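Clear bulb string lights on a small fake tree, worth it?

fennelroot: Set from Plindar, $129 with the tree. Clear faceted bulbs, thin see-through wire, a couple of silver stars. My doubt is the wall. Does anything read against a mural that loud?
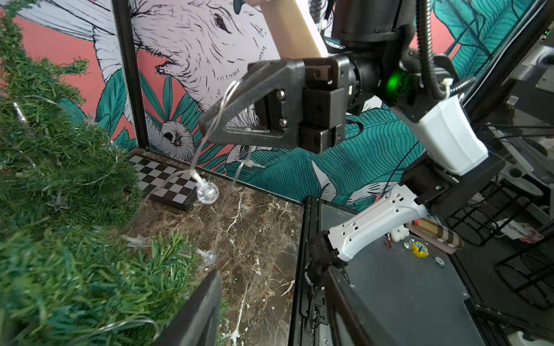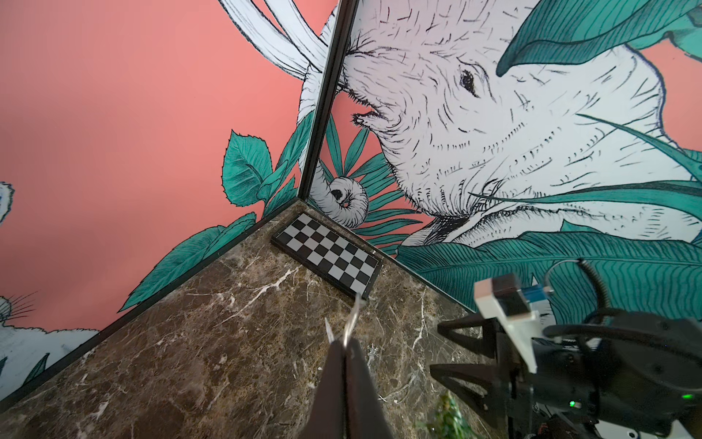 Re: worth it?

mossy_dan: Not at that price. Clear bulbs vanish against pink and teal, and that rabbit wins every time.

kettle9: Disagree, the green stands out fine against salmon. I'd question the wire more. Thin stuff like that kinks if you yank it through the needles.

mossy_dan: Mine from Tellgate kinked by January and I never yanked anything.

fennelroot: So warm white bulbs, or give up and go with a plain wall?

kettle9: Plain wall. The big shaggy head would bug me all winter.

Recent topics
Cavidik timers, any good?
Fake trees that shed
Vahidi mural paper over paint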